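동네 소식 | 2025-10-20

빨래방 '클러케로', 건조기 76분 코스 없앤다… 단골들 "그럼 남은 시간에 뭘 하라고"

클러케로(Clurkero) 빨래방이 개점 때부터 운영해 온 76분 건조 코스를 이달 말로 종료한다. 운영사 플로클리(Florkley)는 출입문에 붙인 안내문에서 "더 짧고 효율적인 코스로 고객의 시간을 돌려드리겠다"고 밝혔다. 시간을 돌려받게 된 고객들은 그다지 기뻐하지 않는 눈치다.

76분이라는 숫자의 유래에 대해서는 설이 갈린다. 회사 측은 "두꺼운 면제품을 기준으로 한 시험 결과"라고 설명한다. 단골들 사이에서는 맞은편 분식집에서 라면을 시켜 먹고, 커피를 한 잔 마시고, 누군가와 집값 이야기를 하다가 기분이 상해서 돌아오기까지 걸리는 시간이라는 설이 더 유력하다. 분식집 사장은 후자를 지지한다고 했다. 매출 때문은 아니라고 덧붙였는데, 묻기 전에 나온 말이었다.

새 코스는 표준, 섬세, 강력의 세 가지다. 이 가운데 강력 코스는 기존 76분 코스보다 온도가 높고 시간은 절반에 못 미친다. 요금은 회당 2000원이 오른다. 시간은 줄고 돈은 느는 셈이라 항의가 없지 않았으나, 플로클리 관계자는 "빠른 서비스에는 원래 추가 요금이 붙는다"고 답했다. 느린 서비스를 원한다는 손님에게 할인을 해 줄 계획이 있느냐는 물음에는 검토하겠다고 했다. 같은 관계자는 지난 7월 의자를 늘려 달라는 요청에도 검토하겠다고 답한 바 있으며, 의자는 그대로다.

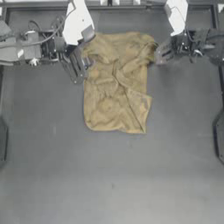

기존에 충전해 둔 선불카드는 계속 쓸 수 있나?

잔액은 그대로 유지되며 새 코스에도 같은 카드를 쓰면 된다. 다만 76분 코스 전용으로 발급된 종이 쿠폰은 이달 말까지만 받는다. 쓰지 못한 쿠폰은 카운터에서 카드 잔액으로 바꿔 주는데, 카운터에 사람이 있는 시간은 오전뿐이라 점심 이후에 찾아가면 벽에 걸린 안내문과 대화를 나누게 된다.

논란의 핵심은 옷이 줄어드느냐는 것이다. 플로클리는 새 강력 코스가 면 의류에 무리를 주지 않는다고 강조하고 있다. 그러나 시범 운영 기간에 코스를 써 본 주민들의 말은 조금 다르다. 한 주민은 남편의 셔츠를 넣었다가 중학생 아들의 셔츠를 꺼냈다고 말했다. 아들은 마음에 들어 했고 남편은 아직 모른다고 한다. 다른 주민은 수건이 보송해졌다며 만족했지만, 그 수건으로 몸의 어디까지 가려지느냐는 질문에는 답하지 않았다.

섬유 관리 강좌를 여는 네스마 아이트 알리(Nesma Ait Ali) 씨는 양쪽 모두 조금씩 맞는 말을 하고 있다고 본다. 면은 젖은 채로 열을 받고 굴러다니면 짜일 때 당겨졌던 실이 제자리로 돌아가려 하고, 그 과정에서 옷이 짧아진다는 것이다. "건조기가 옷을 괴롭힌다고들 하시는데, 옷 입장에서는 긴장을 푸는 중일 수도 있습니다." 그는 첫 건조 때 가장 많이 줄고 이후로는 변화가 작아지는 경우가 흔하다며, 아끼는 옷이라면 덜 마른 상태에서 꺼내 모양을 잡고 그늘에 널라고 권했다. 강좌 수강생 한 명은 그럴 거면 빨래방에 왜 가느냐고 물었고, 아이트 알리 씨는 좋은 질문이라고만 했다.

경쟁 업체도 가만히 있지 않았다. 두 골목 아래의 카멜(Kamel) 세탁소는 이번 발표 다음 날 유리문에 "우리는 서두르지 않습니다"라는 문구를 내걸었다. 카멜 세탁소에 와이셔츠를 맡겨 본 주민이라면 그 문구가 광고인지 경고인지 잠시 생각하게 된다. 장마 때 맡긴 바지를 단풍철에 찾았다는 증언이 있다. 세탁소 측은 바지는 제때 다 되어 있었고 손님이 오지 않았을 뿐이라고 맞섰으며, 손님은 연락을 받은 적이 없다고 했다. 이 바지에 관한 공방은 주민 게시판에서 댓글이 길게 이어지다가 주차 문제로 넘어갔다.
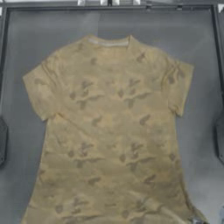

아이트 알리 씨의 강좌는 이번 일로 뜻밖의 호황을 맞았다. 평소에는 자리가 남던 모임인데, 76분 코스 폐지 소식이 퍼진 뒤로는 대기자까지 생겼다. 수강생이 가장 어려워하는 대목은 의외로 얼룩도 다림질도 아닌 티셔츠 펴기라고 한다. 사막풍 위장 무늬가 옅게 찍힌 모랫빛 반팔처럼 무늬가 흐릿한 옷은 주름이 얼룩에 섞여 보여서, 펴 놓고도 가슴께에 잔주름이 남은 것을 놓치기 쉽다. 그래서 그는 눈으로 보기 전에 손바닥으로 먼저 쓸어 보라고 가르친다. 목둘레를 위로 두고 어깨부터 소매 쪽으로 밀어낸 다음 밑단을 맞추는 순서다. 순서를 지키지 않으면 어떻게 되느냐는 질문에는 "큰일은 안 난다"고 답했는데, 강좌 홍보에는 별 도움이 되지 않는 답이었다.

한편 플로클리는 새 코스에 맞춰 드롤타(Droltar)라는 이름의 알림 앱도 내놓는다. 건조가 끝나면 휴대전화로 알려 주는 서비스다. 회사는 앱 덕분에 더 이상 기계 앞에서 기다릴 필요가 없다고 설명했다. 시험판을 써 본 주민들은 알림이 제대로 오기는 하는데 건조가 끝나기 전에도, 끝난 뒤에도, 다음 날 아침에도 온다고 전했다. 회사는 정식판에서 고치겠다고 했다. 앱이 없는 손님을 위해 기존의 삑 소리는 유지된다. 이 소리는 길 건너까지 들리며, 맞은편 주민들은 바로 그 점 때문에 앱의 성공을 누구보다 바라고 있다.

동네에서 빨래방은 옷만 돌리는 곳이 아니었다. 76분 동안 의자를 차지하고 앉아 있으면 누가 이사를 가고 누구네 개가 새끼를 낳았는지 저절로 알게 됐다. 한 단골은 이제 개 소식은 어디서 듣느냐고 물었다. 다른 단골이 게시판이 있지 않으냐고 하자 거기는 주차 이야기밖에 없다는 답이 돌아왔다. 두 사람은 강력 코스를 두 번 연달아 돌리면 예전과 비슷한 시간을 앉아 있을 수 있다는 데까지 의견을 모았으나, 그때 옷이 어떤 크기로 나올지를 두고는 합의에 이르지 못했다.

새 코스는 다음 달 첫날부터 모든 건조기에 적용된다. 교체 작업이 진행되는 3일 동안 세탁기는 쓸 수 있지만 건조기는 쓸 수 없다. 플로클리는 이 기간에 젖은 빨래를 담아 갈 수 있는 비닐봉투를 무료로 나눠 줄 예정이다. 봉투는 1인당 한 장이다.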